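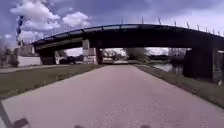

What does a class need before its first outdoor run with the Tetico path rover?
One assembled rover, one charged battery, the handheld stop, and a stretch of paved path wide enough for people to walk past it. The rest is in the kit box.

Tetico Path Rover, School Set

The Tetico School Set is a four-wheeled outdoor rover for technology classes and after-school clubs. Students build it, wire it, and write the program that keeps it on a path. It was put together with the robotics club in Stallosdale and is now sold as a full set or as a chassis only.

The rover carries one forward-facing camera. The class records a run, marks the edges of the path in the saved pictures, and uses those to tune the steering. Most groups start on a straight section with mown grass on both sides and leave bends for later.

Shade is the hard part. A program tuned in full sun will often lose the path edge where a bridge or a row of trees throws a shadow across it. The workbook has a full unit on exposure, with a worksheet for comparing pictures taken before, under and after a bridge. 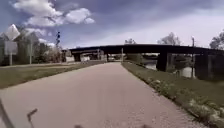
Students should also log where the grass edge is neat and where weeds have grown up along it, as the edge finder treats the two differently. The rover does not read road signs or signals. An adult walks beside it with the handheld stop at all times, and it must be carried across any road.

What is in the set
Chassis with four wheels and motors
Camera and mounting post
Control board, preloaded
Battery and charger
Handheld stop
Student workbook, 40 pages
Memory card, holds 3000 pictures

Setting up a run
1. Check that the wheels turn freely and the camera post is tight.
2. Place the rover in the middle of the path, facing straight ahead.
3. Start recording and wait for the green light on the board.
4. Set the run length. The default is 500 feet.
5. Walk the run with the rover. Stay behind the camera.

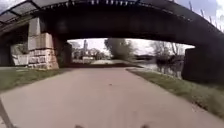

6. Press stop, lift the rover off the path, and save the run before switching off.

Club challenge

Teams using the set can enter the Bukdale Path Challenge, held each May. The rover has to follow a paved path under its own program. Points come off each time a team member uses the stop or a wheel touches grass. Rules and entry forms are sent out with the set.

Ordering

Schools can order by purchase order through Villanueva School Supply. The item number for the full set is 1897. Spare wheels, batteries and camera posts are listed separately. The workbook was last revised in August 2023, and owners of the older edition can ask for the new pages at no charge.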